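Owners' Area > Flondance > Refit Reports > Second Stage

Progress report to the Tiltadholm Sailing Trust: refit of the motor yacht Flondance

Prepared by Şengül Güneş, Project Manager, Kallow Yard

Summary

This report covers the second stage of the refit and follows the grant conditions agreed with the Trust in March. The hull and deck work is complete. The interior is behind programme by 3 weeks, owing to a change in the galley layout which the Trust approved after the first stage report. We do not at present expect the delay to alter the relaunch in June.

Hull and deck

The remaining corroded plating below the engine room was cut out and replaced, and the surveyor passed the repair without conditions. The teak on the side decks has been recaulked from the wheelhouse aft. The foredeck hatch was found to be out of true and a new coaming has been made in the yard's own shop. Mr Quintero has asked that the old one be kept for the Trust's records, and it is held in store under tag 751.

Galley and dining saloon

The revised general arrangement moves the galley forward by one frame and gives the dining saloon a clear passage on the port side. Whitlock Interiors have fitted the lower cabinets. The worktops are cut but will not be fixed until the extractor ducting has been tested. Cold storage has been increased by 100 litres, as requested by the charter crew, who found the previous arrangement inadequate for passages of more than four days. 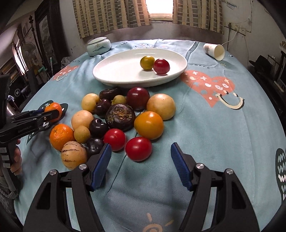
Fruit and vegetables on a printed tablecloth.

The saloon table is to be retained. It will be refinished and given a raised edge, which the crew asked for on grounds of safety in a seaway. Upholstery samples are with the Trust for a decision, and we would be grateful for a reply before the end of the month — the mill requires notice for any cloth outside its standard range.

Machinery and electrical

Both main engines have been returned to their beds and aligned. The port generator has now run for 500 hours since its last overhaul and will be serviced before sea trials. The new switchboard has been delivered and is awaiting inspection. Mr Tang has raised a query on cable runs behind the wheelhouse panelling; revised drawings have been issued and the electricians are working to them.

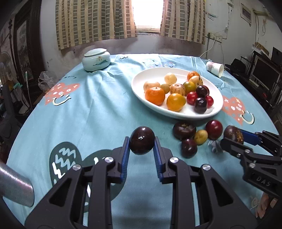 Dark fruit held over a light blue cloth.

Budget

Spending remains within the approved sum. The galley change has been met from contingency, and no further call on it is foreseen in this stage. A full statement is attached for the Trust's accountant.

Next stage

Work will continue on cabin joinery, ducting and the refitting of deck hardware. The Trust's representative is invited to inspect the saloon once the cabinets are complete.

Comments (3)

Gaetano Orlandini
Good to see the side decks finished. Will the original brass cleats go back on, or are they being replaced?

Şengül Güneş
The originals are being cleaned and will be refitted, apart from one at the stern which is cracked.

Madhu Upadhyay
Please could the next report give the new berth plan for the crew cabins? We have been working from the old one.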